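**Tritanen 収録ステーション**(卓上型・単腕)

模倣学習のデータを集めるための、机と腕とカメラ二台のセットです。夢のある製品を期待して来られた方には申し訳ないのですが、やることは「物をつかんで、入れて、戻す」の繰り返しで、これを記録に残すのが仕事のすべてです。操作する人の退屈については保証対象外とさせていただきます。

## セット内容

- 白天板の作業台(奥側中央に浅い切り欠きあり)
- 単腕アームと黒色グリッパー
- 固定カメラ、手首カメラ 各1
- 収録ソフト Rolotell(1台分のライセンス)
- 遠隔操作用ハンドル Haberkorn
- 背面パネル(ライトグレー)

小物とかごは付属しません。以前は付けていましたが、「うちの物で学習させたい」というごもっともなご意見が続いたためです。
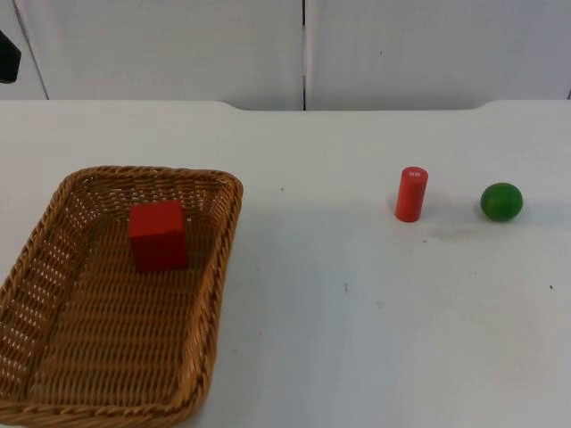 収録の単位は「エピソード」と呼びます。Rolotell では開始と終了をペダルで区切り、指示文を一行添えて保存します。指示文は後からでも直せますが、後から直すつもりの人はたいてい直しません。赤い立方体がかごの中、赤い円柱と緑の球が天板の上という配置なら、「赤い物を入れる」では足りず、「赤い円柱を入れる」と書く必要があります。人間の同僚なら察してくれるところを、学習データは一切察してくれません。

1エピソードの長さは初期設定で最大33秒です。これを超えると自動で区切られ、「未完了」の札がつきます。失敗した試行も消さずに残せます。開発担当の Heike Bauerfeind は失敗データの収集家として社内で知られており、削除ボタンを設定画面のいちばん深い階層に置いたのも彼女です。

## カメラについて

固定カメラは机全体の位置関係を、手首カメラは指先の近くを受け持ちます。両者の時刻合わせは Rolotell が起動時に行います。手首側は腕と一緒に動くので、映像だけを長く見続けると酔います。確認作業は固定カメラの映像から始めてください。

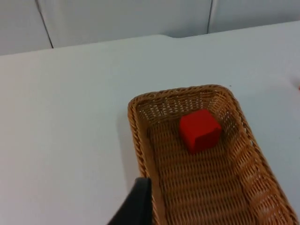
レンズの向きを変えたら、必ず再校正を行ってください。手順は取扱説明書の28ページにあります。「ほんの少し触っただけ」も、向きを変えたうちに入ります。

## 天板の汚れと傷

白い天板は使ううちに擦れや点々がつきます。交換用天板もありますが、多少の汚れが写ったデータも混ぜておくほうが、実際の現場に出たときに腕が慌てません。という説明を営業の Tihomir Grgić がしたところ、交換用天板がさっぱり売れなくなりました。在庫は豊富です。

## Gorholm との違い

上位機種の Gorholm は双腕で、布やひもを扱う収録に向いています。箱や球を片手でつかむ課題が中心なら Tritanen で足ります。収録データの形式は共通なので、後から乗り換えても取り直しは不要です。

## ご注文の前に

- 設置には単相100Vのコンセントが2口必要です。延長コードの先の延長コードはご遠慮ください。
- 窓際への設置は避けてください。朝と夕方で別の机のように写ります。
- 非常停止ボタンは操作者の利き手側に。
- 学習用の計算機は別売です。収録だけなら付属の小型機で動きます。

12月は出荷が混み合います。年度内に使い切りたい予算をお持ちの方は、お早めにお問い合わせください。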